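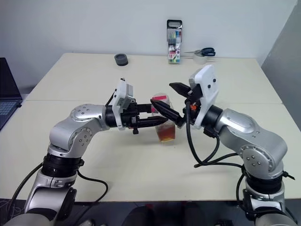 Rev 3 – page 19

## Arms stopped at the cup (fault 174)

Both grippers close together over the cup, finger tips almost touching. Usually the right arm came in before the left was clear. Don't pull the fingers apart by hand.

**CAUTION:** there's liquid in the cup. Keep the laptop at the far end of the table and leave the lid up.

1. Press stop. Wait for the brakes to click.
2. Check the cable loops on both arms. A loop caught on the table edge gives the same fault.
3. In Ruto, pick the right arm only. Back it off 17 mm, slow speed.
4. Take the cup away – straight up, hand out of the gap.
5. Back off the left arm. Same speed.
6. Look at the finger tips. Bent or chipped, stop and swap the pair.
7. Clear the fault, send both arms home, run once with no cup.

Note: clearing the fault before step 3 makes the arms try to finish teh move. It happened in January, see log.

Comes back twice? Leave power off and call Fung-ping Kwok at Rastden.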